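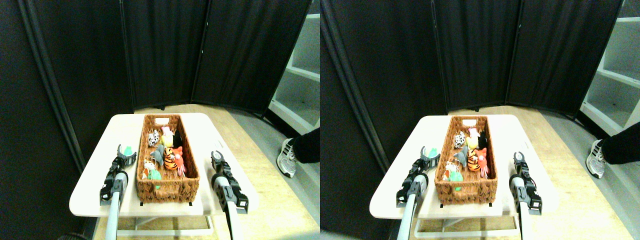

Stofftiere im Korb auf dem weißen Tisch

Über uns

Dresel verleiht Stofftiere an Kindergärten, Arztpraxen und Familien. Kazue Kubo hat den Verleih mit 11 Tieren angefangen, heute stehen nearly 700 im Verzeichnis. Geliefert wird in Körben, die Auswahl trifft die Einrichtung selbst oder überlässt sie uns.

Jedes Tier wird nach der Rückgabe gewaschen und auf offene Nähte geprüft. Kleine Schäden nähen wir im Haus. Was sich nicht mehr reparieren lässt, kommt aus dem Verleih.

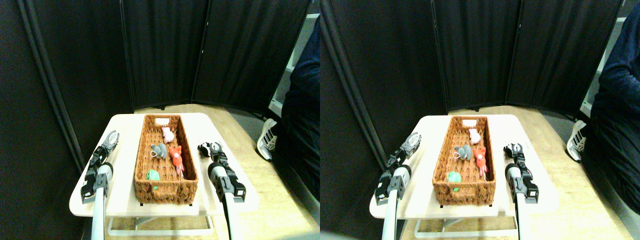 Hase, Maus und Fuchs im geflochtenen Korb

Die Körbe sind lang und schmal, damit sie in ein normales Regalfach passen. Neue Einrichtungen beginnen meist mit einem Korb für neun Wochen und tauschen danach — auf Wunsch auch einzelne Tiere.

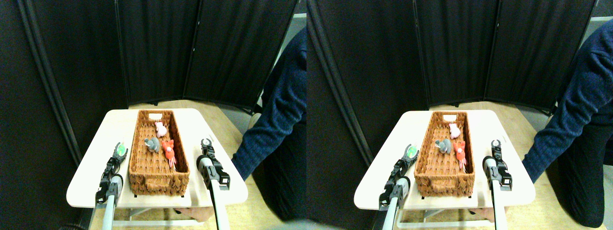 Katsuhiko Murakami meint, ein halb voller Korb sei ihm lieber als ein voller, die Kinder räumten dann eher selbst wieder ein. Wir packen deshalb auch kleine Körbe zum kleineren Preis.

Abholung ist in Timier möglich, nach Prisden liefern wir jeden Dienstag. 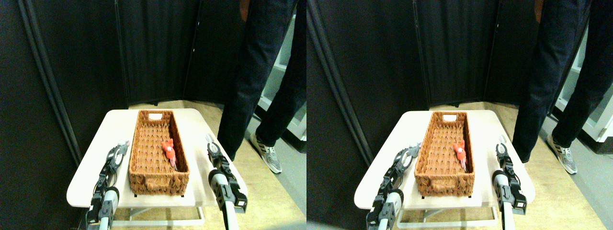
Einzelne Tiere verleihen wir ebenfalls, zum Beispiel als Ersatz, wenn eines verloren gegangen ist. Eine kurze Nachricht mit Tierart und Größe reicht.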